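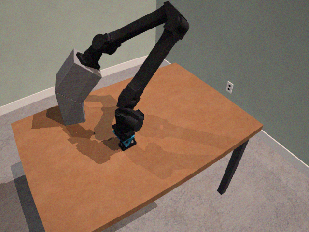
Filed under: Training Load, Injury Prevention, Coaching Tools

How to Calculate Weekly Training Load From Session Ratings

By Saoirse Quinlan
5 January 2021

Session rating of perceived exertion (session RPE) gives a single load number for any kind of training. It needs a watch, a 0 to 10 effort scale and a spreadsheet. The method below is the one used by the distance squad at Livness. It tracks how much work an athlete has done. It does not diagnose an injury or predict one.

Step 1. Set the scale

Use the same scale for the whole season. On ours, 0 is rest, 3 is moderate, 5 is hard, 7 is very hard and 10 is maximal. Print the words next to the numbers. Athletes who see only the numbers tend to drift toward the middle.

Step 2. Record duration

Write down total session time in whole minutes, including warm-up and cool-down. Leave out travel and team talks. For strength work, include the rest between sets.

Step 3. Collect the rating

Ask for the rating 30 minutes after the session ends. The question is "How hard was the whole session?" Ask each athlete separately. If a rating is missed, it can be taken later the same day, but mark the entry as late.

Step 4. Multiply

Load = duration x rating. The result is in arbitrary units (AU). A sample week for one runner:

Session 1: 68 min x 5 = 340
Session 2: 50 min x 4 = 200
Session 3: 68 min x 6 = 408
Session 4: 50 min x 5 = 250
Session 5: 45 min x 4 = 180
Days 6 and 7: rest = 0

Weekly load: 1,378 AU

If there are two sessions in one day, calculate each one and add them. Do not average the ratings.

Step 5. Check the spread

Divide the weekly load by seven to get the daily mean, with rest days counted as zero. For the sample week this is 196.9. Then find the standard deviation of the seven daily values. We use the population formula (STDEV.P in most spreadsheets), which gives 144.3. The mean divided by the standard deviation is called monotony:

196.9 / 144.3 = 1.36

A week in which every day looks alike gives a high value. We review the plan when monotony goes over 2. If all seven days are identical, the standard deviation is zero and the cell will return an error. Leave the error in place and note the reason.

Step 6. Compare with earlier weeks

Plot weekly load as a bar chart and look at four weeks together. A large jump after illness, a layoff or a block of races should be discussed with the athlete before the next plan is set. There is no single percentage that is safe for everyone. Load numbers from two athletes should not be compared directly, as each person uses the scale differently.

Common errors

Entering planned minutes in place of actual minutes. Rating only the hardest part of the session. Leaving rest days blank, which removes them from the mean and lowers monotony's usefulness. Changing the scale in April when track work starts.

Pain is logged in a separate column and is never folded into the rating. An athlete with pain that changes the running stride should stop the session and see a clinician, whatever the load chart shows.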